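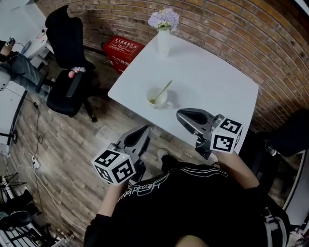
In January I lost almost a whole week of work because of a fault that I could have found on the first morning, and I would like to write it down while I still remember the order of things. We collect demonstrations with two hand-held grippers, for household tasks, and at that time the task was tidying a table after somebody had tea. You take one gripper in each hand and do the job slowly, and later the software reads the cube on top of each gripper and calculates where the hands were. A mug with a spoon in it and a vase of flowers on a white table is a very ordinary thing to clear, and I had no suspicion towards any of it.

The software is called Halás. It was written by a small firm, Kusura, and we have used it for two years with few complaints. It takes the recording, finds the black squares on the cubes, and gives back a path for the left hand and a path for the right hand. If it is not sure of a position it should leave a gap. This word "should" cost me four days.

Our target was 1,000 recordings. When we reached 76 of the second batch I sent them to our partner in Bernska, where the real arm is. They train on their side and the arm tries the task the same evening. The message that came back was short. The arm had approached the mug correctly, and then the left gripper had gone sideways very fast and struck the vase. It also touched the guard of the cell, and the emergency stop was pressed. No person was inside the cell, I want to say this clearly, but one of them had been inside it ten minutes before, changing the cloth on the table.

My first thought was that they had an error in their controller. I am not proud of this, and I wrote an email in this direction which I now regret. They answered politely with a plot of one of my own recordings. In the middle of it the left hand jumps 95 centimetres between one image and the next. Naturally I did not move my hand like this. I don't think anybody could.

So I began to search. I changed the batteries in both grippers, I cleaned the cubes with a dry cloth, I calibrated everything two times. I printed new patterns and glued them, and I was quite satisfied with my glueing. The jumps stayed. They came only in some recordings, and mostly when the two hands were close together over the mug, so I believed for a whole day that one cube was hiding the other.

The true reason was in a settings file. Before Christmas I had moved our project to the new version of Halás, and in the new version each face of each cube must have its own number in the file. I had copied the block for the right cube, pasted it for the left cube, and changed the numbers only on the first faces. One face on the left had the same number as one face on the right. When both of these faces could be seen together, the software had to choose, and sometimes it chose the wrong hand. It was sure of itself, so there was no gap and also no warning.

After I corrected the file I processed the whole batch again during the night, and in the morning the jumps had disappeared. The recordings themselves were good, which was a relief — only the paths were damaged. I wrote to Kusura and asked if the program can refuse a file with a double number. They said it will be in the next release.

We have changed some things on our side too. There is a small script now that stops if a hand moves faster than a person can move it. It has already stopped me once, for a different mistake of mine. In Bernska they run each new model at low speed first, with the table empty, and they have put a limit on the joints which was not there before. I was surprised it was not there, but I had also never asked.

The colleagues in Skelness use the same version with the same type of cubes. If you are one of them and you read this, please open your settings file and look at the left cube.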